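Storage advice I no longer believe
Bohdana Sydorenko, February 4, 2021

Every workshop page says a bin for each kind of thing will change your life. I bought 14 of them and still couldn't find the tape measure.
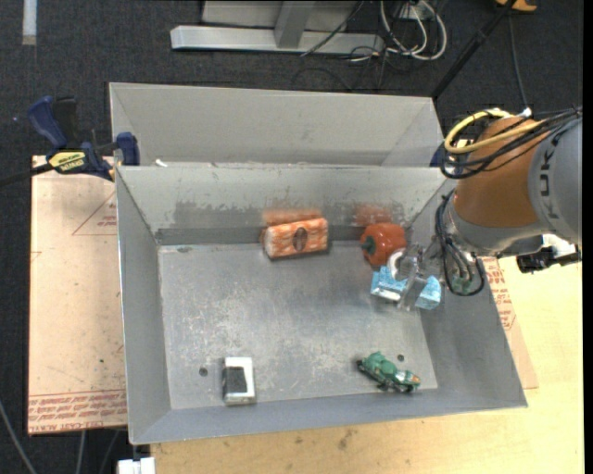
Deep bins
Fine for big, dull stuff. Small parts sink to the bottom and stay there, whatever the catalogues claim. I keep mine less than half full and tip the lot out every May.

Labels
Label the front, never the lid. Lids wander. Skip the label printer too: masking tape and a marker have lasted me years.

Pegboard
Looks lovely in photographs. Mine dropped a hook each time I took down a saw. Plain nails in a batten hold better and cost next to nothing.

Rice in the screw jar
Supposed to stop rust. I tried it in a damp shed and got rusty screws with rice stuck to them. A wipe of oil does more.

"Miracle" drawer liners
Hortensia swears by hers. I paid 21 pounds for a roll and an old bath mat grips just as well.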